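Sink and Counter Tips I Was Told Would Change My Life

Filed under: Kitchen

Every few months someone forwards me a list of kitchen sink hacks, and every few months I try the ones that don't need a trip to the store. Most of them are old advice with a new photo on top. A few are bad advice. What follows is where I've landed after a lot of scrubbing, with apologies to the reader who swears by lemon rinds. I tried the lemon rinds.

Baking soda and vinegar

Mix them and you get foam, and after the foam you have salty water. I don't know why this one won't die. Baking soda on its own is a decent mild scrub for a steel sink. Vinegar on its own takes off the white crust around the faucet. Use one, rinse, and use the other on a different day if you want. Pouring both down a slow drain gives you a show and, in my kitchen, a slow drain. Pull the hair and gunk out with a plastic drain strip and quit paying for vinegar.

And please don't follow either of them with bleach. Vinegar and bleach together make a gas you do not want in your house.

Scrub with the grain

I was ready to laugh at this, but it holds up. Look closely at brushed stainless steel and you'll find fine lines running one way. Rub along them and small scratches blend in. Rub in circles and you get a cloudy patch that catches the light every evening. A soft sponge is fine. Steel wool leaves tiny bits behind that rust, and then people write to me saying their stainless sink is rusting.

The olive oil shine

Looks great for an afternoon. Then every fingerprint and crumb sticks to it. I bought a bottle of Ostov steel polish to compare, and it did the same thing with a nicer smell. A dry dish towel at the end of the night beats both of them. Water spots come from water that was left to sit, so wipe it up and there's nothing to polish.

Wood next to water

Wooden counters have a reputation for being fussy. I think the people who say so have mostly never oiled one. The trouble spot is always the stretch beside the sink, where the dish rack drips and a wet sponge gets parked. Oil the whole top when it starts to look pale and dry, and do the sink end more often than the rest.

Use food-safe mineral oil. Don't use cooking oil, which goes sticky and starts to smell. Put on a thin coat, leave it for 60 minutes, and wipe off whatever hasn't soaked in. If you get a dark ring from a wet can, sand it lightly with 200 grit and oil that spot again. The fancy board creams (Cakex was the one pushed at me hardest) are oil with some wax in it. It's perfectly good stuff. I couldn't see any difference from the plain bottle a month later. 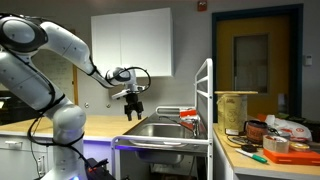

The other thing that ruins wood is the joint where it meets the sink. Run a finger along the sealant. If it lifts or feels gritty, cut it out, let the wood dry properly, and put in a new bead of silicone. Smearing fresh silicone over old is a popular shortcut and I have never seen it last.

White cabinets

Melamine foam sponges do take marks off white doors. They also work like very fine sandpaper, so a shiny door slowly goes dull wherever you use them. Try dish soap and warm water first, then leave it on for a minute before you decide it isn't working. Doors without handles are sold as easier to clean. I don't buy it. You grab the bottom edge with greasy fingers every single time, and the dirt collects there where you don't look. Wipe the underside of the wall cabinets when you wipe the stove.

For drawer handles, an old toothbrush gets in behind. No special product needed.

The kitchen whiteboard

Every organizing article tells you to hang one. Mine was a meal planner for three weeks, after which it became a place for one phone number and a gray smear. If you keep one, clean it with rubbing alcohol on a cloth, since a dry eraser mostly moves the ink around. Keep the alcohol off any wooden trim, where it can strip the finish. Old marks that won't budge can often be traced over with a fresh marker and wiped off while wet. I doubted that one too, and was wrong.

What I'd skip buying

The Dandgate under-sink organizer, model 3311, or anything shaped like it. It's a rack with a hole for the pipe, and your pipe is somewhere else. A plastic dishpan you can pull out in one go holds the same bottles and catches leaks.

I'd also pass on sink mats that stay in the sink. Lift one after a week and smell it. If you want one for the good glasses, hang it over the faucet at night.

Next time I'm doing dishwasher tips, starting with the ball of foil in the silverware basket. Send me your worst.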